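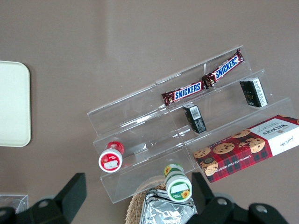

The shop shelf station at the Kusteck open day, as the gripper gets it. Snickers on the top tier, Walkers at the front.

Spent the afternoon at the Kusteck open day. They do robot handling for small shops and stockrooms. I fit out shops for a living, so I went mostly for the shelving. Notes in a thread, in the order I walked it.

Entry was free but you had to book a slot. Mine was 2pm. Parking is round the back of the Drekusine building, and the sign for it faces the wrong way if you come from the ring road. I went past it twice.

You get a badge and a sheet with a map. 8 stations, all on the ground floor. Upstairs is offices and was shut. The talk was in the canteen, which was too warm.

Station 1 was boxes off a pallet. I've seen this at trade shows and it was much the same. It is loud. They hand out foam earplugs and you should take them.

Station 2 was the shop shelf, and I stayed there longest. One arm, two fingers, a clear acrylic stepped stand on a table. Chocolate bars, small black boxes, a Walkers chocolate chip shortbread box, a couple of little jars with coloured lids. Wicker basket just in front.

The job is picking and putting back. Somebody types in an item, the arm goes for it, and it either ends up in the basket or goes back on its tier. That was the whole demo and it was enough.

I asked why clear shelving, as I'd have thought it was the worst thing to choose. The engineer said that was why they chose it. The edges catch the light, and the camera can read a reflection as a solid edge or miss the shelf altogether. Plenty of shops use these stands, so they want it sorted.

In the time I watched, it took a chocolate bar cleanly four times. On the fifth go it closed on the end of the wrapper, lifted a bit and let go. It went back by itself and took the bar by the middle. Nobody touched anything.

The shortbread box was slower. It had to turn its wrist to get a narrow side between the fingers. A man next to me said his nephew could do it faster. Fair enough, but his nephew presumably wants paying.

The jars it did well. It comes straight down over the lid and grips the sides. I expected it to knock the neighbours over and it didn't while I was there.

Speed, for those who asked last time: slow. I'd put a pick at roughly 8 seconds when it went right. A person does that in one. They were open about it and said they hadn't started tuning for speed.

The stand is an off-the-shelf one, same type I fit on counters. They've had to stick it down. At first the arm kept nudging it and everything after that was slightly out. We have the same trouble with customers' elbows.

Stations 3 to 5 were software on screens. The one worth a look was Grarkano, which is their name for the program that keeps the item list. You show it a new product from a few sides and it adds it. The list stands at 4000 items. I couldn't check that, obviously.

Station 6 was a floor robot moving crates. It stopped for a pushchair, waited, then carried on. Good. It also stopped for a shadow, waited a lot longer, and had to be restarted from a tablet.

Stations 7 and 8 were closed by the time I got there. One was meant to be bagging, which I'd wanted to see. If you go next time, start at the far end and work back.

The talk was half an hour. Main points: they've got 2 trial shops running, both small, both with the arm working behind the counter and away from customers. They want more trial sites before they sell anything. No price given. Somebody asked twice.

They did give a number for the shop shelf. 200 picks in a row without a person stepping in is what they want before it leaves the building. They aren't there yet and wouldn't say how close.

Tea and biscuits after. Came home with a tote bag, a pen and a leaflet.

For my own work: if these things do go into shops, shelf spacing will have to change. The fingers need room above and beside each item, and most of what I fit is packed tight. I've asked them for clearance measurements. Will add them here if they send any.

Next open day is April, booking through their site. Wear flat shoes, it's all concrete.

— Matić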